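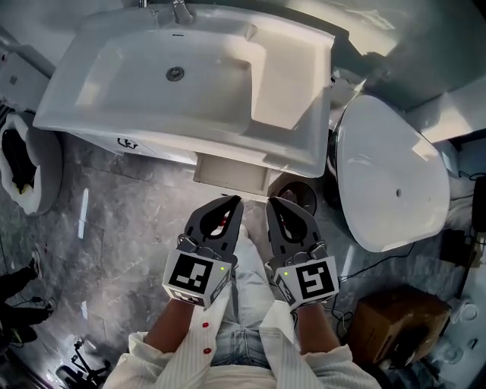
Small Rooms Weekend is back in October

We had such a good time with this last year that we're doing it again, and it's bigger! On the second weekend of October, 10 households in Wavodcombe will open up their bathrooms, box rooms and back kitchens so the rest of us can come and steal ideas.

Vibeke Hafþórsson is showing the shower room she tiled herself over one very long winter, and Ward Groen has promised a talk on storage under the washbasin – drawers, shelves, what to do about the pipes. His talk last year ran 4 minutes over and people still wanted more.

Doors open at 10 both days and the walk ends at the Irkberg hall, with soup. Entry is free, but please put your name down at the library desk so hosts know how many to expect. There's still room for one more house on the Nistisa side of town. Could it be yours?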